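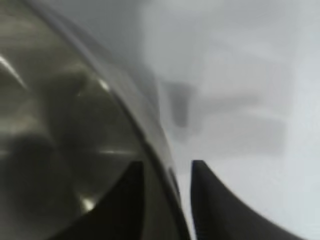 Smoky see-through curve with a dark rim, up close.

How I get cloudy glass bowls clear again

My cupboard is full of thrift store glass, and most of it came home looking like fog. If yours does too, don't toss it yet! Cloudiness is usually mineral film from hard water, and that stuff comes off pretty easily once you soak it.

What you need: white vinegar, dish soap, baking soda, an old soft toothbrush and a plastic tub big enough for the bowl. I lay a folded towel in the bottom of the tub (I chipped a nice Jotholm salad bowl in June by skipping this, and I'm still mad).

Wash the bowl first with warm soapy water so you're not soaking grease. Then mix 400 ml of vinegar with 600 ml of warm water and pour it in the tub. Double it if the bowl is deep. Leave the bowl in for an hour, turning it halfway if part of it sticks out.

While it's still wet, mix baking soda with a few drops of water until it's like toothpaste and go over the film in small circles. Be gentle near the rim, and stay off anything gold or painted. Tinted glass is fine as long as the color is in the glass itself, but if it's a coating, test a tiny spot underneath.

Rinse with lukewarm water, never hot on a cold bowl, and dry it right away with a lint-free cloth.

Still cloudy? Wet it again and look. If the haze disappears under water and comes back when it dries, you've probably got etching, which is tiny damage in the surface, and no soak will fix that. I keep fruit in mine.

Kilian Wieser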